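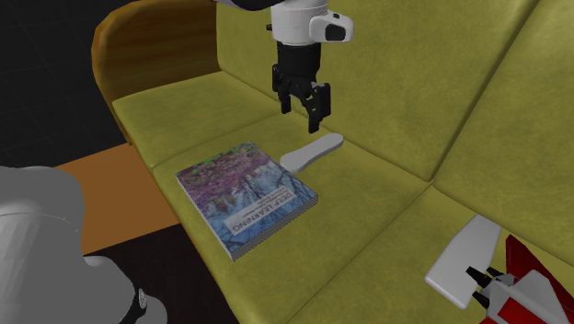 Comparing two camera views before a grasp test

Cường Tôn
September 22, 2021

These steps assume the Sturkinton sofa setup is already loaded in the simulator and the arm is in its start pose. You need two fixed cameras, named Catell and Boto in our config files.

1. Place the objects. Keep the book and the long white object close together on the middle of the seat. The gap should be tight enough that a bad approach will hit the book.

2. Open the gripper fully and point it straight down. Stop it above the seat and save the joint positions.

3. Render one still from each camera. Check whether both fingertips are visible. If one finger hides the other, move the camera and render again.

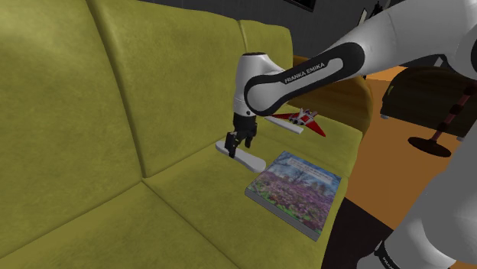

4. Compare the fingertip position in the two views. A tip that looks like it is touching an object from one side may still be above it. Read the height from the simulator state and write it next to each still.

5. Lower the gripper in small steps and repeat the check at each stop.

6. Run the grasp 8 times per camera with the same seed list. Log every run, including the ones where the book moves.

If the results differ between cameras, check the calibration file before changing the controller gains.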